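[현장 인터뷰] 그리퍼 손가락 두 개를 돌보는 일
간식 진열대 로봇 셀의 설치와 점검, 변명자 설비관리 책임에게 듣다

홈덴(Homden) 서비스로봇 시험동 1층에는 편의점 간식 코너를 본떠 꾸민 로봇 셀이 있다. 로봇 팔 끝에 평행 그리퍼를 달고, 손목에 소형 카메라를 붙여 포장 식품을 집고 옮기는 작업을 시험하는 설비이다. 이 셀의 설치와 정기 점검, 수리를 맡고 있는 변명자(Myung-ja Byun) 책임을 수요일 오전 점검 시간에 만났다.

변 책임은 설치 단계에서 가장 오래 걸린 작업으로 카메라와 그리퍼의 위치 관계를 맞추는 일을 들었다. 그는 “손목 카메라는 팔과 함께 움직이므로 브래킷이 조금만 틀어져도 물체의 위치를 잘못 계산하게 된다”며 “처음 설치할 때는 보정판을 놓고 자세를 22가지로 바꾸어 가며 촬영하였고, 지금도 카메라를 분리하였다가 다시 장착하면 같은 절차를 처음부터 밟는다”고 설명하였다.

보정 결과는 사내 관리 프로그램인 콘델(Condel)에 저장된다. 이전 값과 차이가 기준을 넘으면 프로그램이 운전을 허용하지 않는다. 변 책임은 이 잠금 기능을 임의로 해제하지 않는 것이 셀 운영의 첫 번째 규정이라고 강조하였다.

손목 카메라 화면에는 그리퍼 손가락 두 개가 항상 아래쪽에 들어와야 한다. 변 책임은 “손가락 끝이 화면에 보여야 작업자가 벌어진 폭과 물체의 폭을 함께 판단할 수 있다”고 말하였다. 점검 때에도 화면을 먼저 띄우고 양쪽 손가락의 높이와 각도를 확인한 뒤 공구를 든다.

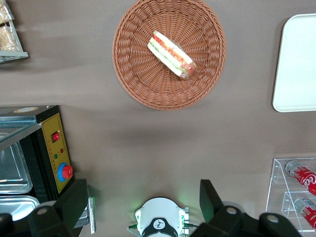
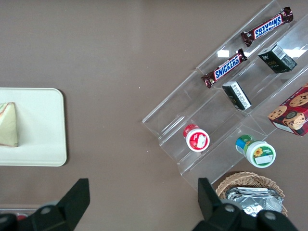
손목 카메라로 본 간식 진열 셀. 두 장 모두 아래쪽에 검은색 그리퍼 손가락이 보인다.

글·정리 홈덴 기술소식 편집실
인터뷰 변명자 설비관리 책임

진열품의 구성은 점검 항목에도 영향을 준다. 비닐로 싼 샌드위치, 초코바, 음료 캔은 표면과 단단한 정도가 서로 다르다. 변 책임은 “캔은 미끄러지는 것이 문제이고 샌드위치는 눌리는 것이 문제”라며 “한 가지 힘으로 모두 잡을 수 없으므로 품목별로 파지력을 따로 등록한다”고 하였다. 품목을 새로 추가할 때에는 담당자가 저속으로 5회 연속 파지에 성공한 기록을 제출하여야 한다.

투명 아크릴 진열대도 관리자의 손이 많이 가는 부분이다. 조명이 단의 모서리에 반사되면 카메라가 경계를 잘못 읽는 경우가 있다. 변 책임은 “반사를 완전히 없애려 하지는 않는다. 실제 매장에도 반사는 있다”면서도 “다만 지문과 긁힌 자국은 날마다 상태가 달라지므로 매일 아침 극세사 천으로 닦고, 긁힘이 깊은 판은 교체한다”고 밝혔다.

그리퍼의 정기 점검은 누적 파지 횟수 2000회마다 실시한다. 전원을 차단하고 잠금 표지를 건 다음 손가락 체결 볼트의 조임 상태, 접촉면의 마모, 손목 주변 케이블의 눌림을 차례로 살핀다. 조임에는 진첸코(Zinchenko) 토크 렌치를 쓰고, 볼트 머리에 표시선을 그어 다음 점검 때 풀림 여부를 눈으로 확인한다.

고장 사례를 묻자 변 책임은 지난 1월의 일을 꺼냈다. 누적 2248회째 동작에서 오른쪽 손가락이 늦게 닫힌다는 경보가 떴다. 정기 점검을 뒤로 미룬 상태였다. 그는 “처음에는 구동부를 의심하여 모터부터 확인하였는데 이상이 없었다. 분해해 보니 관절 틈에 포장 비닐 조각이 끼어 있었다”고 회고하였다. 조각을 제거하고 관절을 세척한 뒤 영점을 다시 잡아 당일 오후에 운전을 재개하였으며, 이후 점검 주기를 넘기면 작업을 시작할 수 없도록 절차를 고쳤다.

예비 부품은 타카치(Takach)에서 공급받는다. 손가락은 반드시 좌우 한 쌍으로 교체한다. 한쪽만 새것으로 바꾸면 접촉면의 높이가 달라져 얇은 포장품이 비스듬히 물리기 때문이다. 교체한 부품은 폐기하지 않고 사용 횟수를 적어 보관하며, 마모 양상을 비교하는 자료로 쓴다.

신규 담당자에 대한 교육도 변 책임의 업무이다. 교육생은 점검표 작성법을 먼저 익히고, 분해와 조립은 그다음에 배운다. 그는 “이상이 없다고만 쓴 점검표는 돌려보낸다. 어느 볼트를 보았고 표시선이 어디에 있었는지를 적어야 다음 사람이 이어서 볼 수 있다”고 말하였다.

변 책임은 현재 온장고 주변으로 작업 범위를 넓히기 위한 점검 기준을 작성하고 있다. 열이 나는 기기 가까이에서 케이블 피복과 손가락 접촉면을 얼마나 자주 확인할 것인지가 주된 검토 사항이며, 초안은 설비관리 담당자들의 검토를 거쳐 콘델에 등록될 예정이다.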